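De : Ebise Zeleke
À : liste achats-robotique
Date : 23 novembre 2021
Objet : Re: budget cellule cuisine, on tranche ?

Zinash Negash a écrit :
> Bonjour à tous,
> Il me faut une ligne « bras + préhenseur » avant la clôture. Vous
> demandez 2 bras, Hekport n'en chiffre qu'un. Et les licences de
> simulation, on les garde combien de temps ?
> Zinash

Réponse rapide, je file en réunion.

Pour les bras : on en demande toujours 2, Hekport refait son devis. Délai annoncé 3 mois, donc rien à brancher avant février. D'ici là tout se fait en simu, c'est pour ça que je tiens aux licences (3 postes, pas un de moins). Où on en est sur l'approche au-dessus du panier :

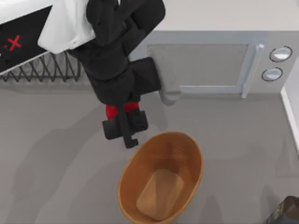 Simu cuisine, bras noir, pince vide au-dessus du panier.

Question préhenseur. Voltwood propose un modèle plus étroit, Grorness le livre monté mais sans les doigts de rechange. Je prendrais Voltwood, avec les doigts en plus : 408 euros, à mettre en consommables et pas en investissement svp, sinon ça repart en validation. Le support de poignet n'est pas compris, j'attend leur réponse.

Reste le mobilier de la vraie cellule.

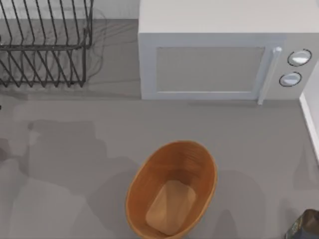 Le devis Tufa pour le plan de travail est trop court à mon avis. Ils ont compté l'électroménager au plus juste, sans place pour poser quoi que ce soit devant. Dans la simu l'égouttoir et le micro-ondes sont côte à côte contre le mur du fond, et il reste une large bande libre devant, c'est cette bande que je veux retrouver en vrai. Donc profondeur à revoir avec eux, et le micro-ondes à poignée verticale, pas un modèle à bouton-poussoir, sinon tout le travail sur l'ouverture de porte est à refaire. L'égouttoir on l'achète nous même, inutile de passer par Tufa.

Zinash, tu peux bloquer la ligne bras sur 2 et laisser le mobilier en provisoire ? Je t'envoie les cotes dès que je les ai.

Ebise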